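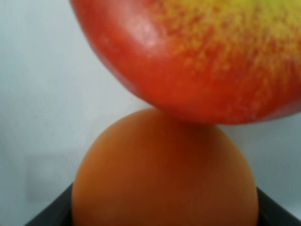 Feeding a crowd at a town heritage festival is mostly a matter of what gets done the week before. The Narnholm harvest supper serves 230 plates out of one church kitchen with 2 ovens, and these notes come from the people who run it. Start with the fruit. For the apple cake, a red apple with yellow streaking, the kind sold as Gala or Honeycrisp, holds its shape in the pan and needs less sugar than a green cooking apple. Buy firm ones and keep them cold until the day before baking.

Cake
Bake in sheet pans, not rounds. A half sheet cuts into even squares and stacks in the cooler with parchment between layers. Cool it completely before wrapping. Warm cake sweats under plastic and the top goes gummy overnight.

Sliced fruit
Hold cut apples in cold water with a spoonful of lemon juice per quart. Drain them well and pat dry before they go into batter. Two hours in the bowl is plenty.

Potatoes
Peel the night before and keep them covered with water in the refrigerator. Change the water once in the morning. Salt the cooking water, never the soaking water. Wanda Pruitt boils hers whole and slices them afterward, and they break up less in the serving pans.

Coffee
A big urn takes almost an hour to come up. Fill it with cold water and plug it in on its own circuit — the warming trays go on a different wall. Last January we lost both urns and the soup in one pop, and it took Marcus Ridgeway 6 minutes to find the breaker box behind the choir robes.

Tablecloths
Iron while slightly damp and roll them on cardboard tubes. Folded cloths show every crease under the hall lights. For candle wax, chill the spot with ice, lift what you can with a dull knife, then press the rest into brown paper with a warm iron.

Borrowed dishes
Put masking tape on the bottom with a last name and phone number. Write on the tape before you stick it down. Dishes left after cleanup go on the shelf by the back stairs, and Anayeli Zamudio has the key.

Costumes
Wool vests and skirts get brushed and aired, not washed. Work dry cornstarch into a grease spot, leave it overnight and brush it out. Aprons can go in the machine on cold, tied in a pillowcase so the strings don't knot.

Updated October 1, 2024. Corrections to Rosalind Ruiz-Ortega.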